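Notes from the Vurkusitz talks: a slow week, with soup

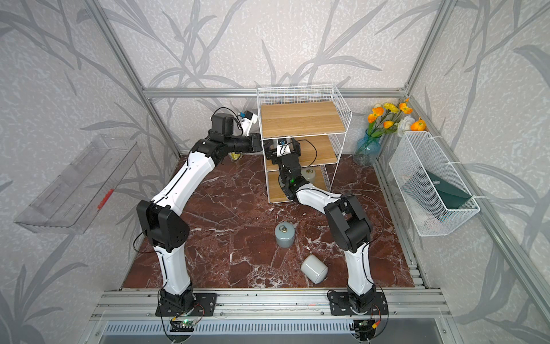
Two robot arms reaching towards a white wire shelf unit.

Sunday 9 June 2024

Hello again from my borrowed desk in Vurkusitz, where it has rained since I got off the bus and where the talks have been put back for the second time. I know a fair few of you signed up in March on the strength of my promise that this would be a quick one (opening session, a bit of shouting, a signing, home), so I owe you an update, even if there isn't a great deal of movement to report.

For those who've joined since the last letter, a quick catch-up. The upper and lower valleys have been arguing over the border crossing at Lolter for longer than I've been doing this job. It was closed after the winter clashes, the ceasefire has more or less held, and both sides have said they want the crossing open again before the harvest. What they can't settle is who stands at the barrier. The upper valley wants a joint post with officers from both sides checking papers together. The lower valley wants outside monitors and won't hear of anybody in an upper valley uniform coming near its end of the bridge.

So the delegations turned up on Monday, 14 people on each side, and spent the whole morning on the seating plan! I used to laugh at this sort of thing. Then I sat through a round some years back where one party walked out over the height of a chair, and I've taken furniture very seriously ever since.

By the afternoon they had got as far as the agenda, and that's where it stuck. The lower valley team wanted prisoners first and the crossing second. The upper valley team wanted them the other way round. The mediators suggested running both at once in separate rooms, which sounded sensible to those of us hanging about in the corridor, but the smaller parties in each delegation didn't like the idea of decisions being made next door while they were stuck on the other subject. I do see their point. If you've only brought one lawyer you can't very well cut him in half.

The statement that came out that evening said the full session was "deferred to allow further consultation". No new date. I asked the spokesman for the mediators whether deferred meant days or weeks, and he said it meant deferred, and then offered me a biscuit.

Now for the more cheerful bit. While the main session has been stuck, the group working on the relief lorries has carried on meeting, and they've come up with something on paper. Under the draft, 30 lorries a week would be let through at Lolter carrying food, medicine and seed, checked once on the way in by a team both sides have agreed to. It isn't signed, and I've only seen two of the pages, but people from both delegations talked to me about it quite happily, and a month ago they wouldn't have been seen in the same café.

It matters a lot up there. The families who left the bridge villages in the winter, 1000 people by the relief office's own list, are mostly still in the school buildings and farm sheds where they were first put up. The road round by the pass adds most of a day to every delivery. One driver I had supper with (cabbage soup, very good, I've had it every night since) told me he'd given up carrying anything that needs to stay cold.

What I'll be watching for next is the prisoner lists. Each side is meant to hand over its names to the mediators, sealed, and the mediators compare them before anyone else gets a look. If the lists go across, I think the big session will follow fairly soon after. If one side hangs on to theirs, I'd expect another polite statement and another pile of biscuits.

A few of you wrote in to ask whether the local elections in the lower valley will get in the way. Probably, yes. It's very hard to give ground on a bridge while your candidates are going door to door promising not to, and I suspect some of this week's delay comes down to that, though I couldn't get anyone to say so with their name attached.

I'm staying put for now, and the next letter will come when there's news or when I run out of dry socks. Do keep the questions coming, just reply to this email and it reaches me directly. Several of you asked for a map showing Lolter and the pass road, and I'm working on one, but my drawing is terrible so please be kind.

Ozoliņš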